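Camimari: table clearing, break room station

README for the recordings and shift notes in this folder. Last updated Monday, April 17, 2023.
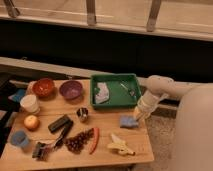

Farah Wattimena asked that this file say plainly what the arm does to the hours, and that it say so before the technical part. Her point was that the evening shift read the last README and still couldn't tell whether clearing was their job.

It is still their job. The arm sorts cups, bowls, utensils, sponges and cloths after lunch. Staff wipe down, handle anything breakable and restock. No hours were cut. One person per shift now spends time resetting the table and writing notes, and that time is paid at the normal rate.

Contents
400 episodes, one folder each
notes/ shift notes, typed as written
objects.txt names used for the items

Tasks
5 in total. Cloth to tray and sponge to tray have the most episodes. Brush to tray has the fewest.

Known problems
Notes from 3 shifts are missing.
Usta and Zuvport label bowls differently. See objects.txt.

Staff names are removed from the notes. Ask before sharing them outside Camimari. Next review is in August.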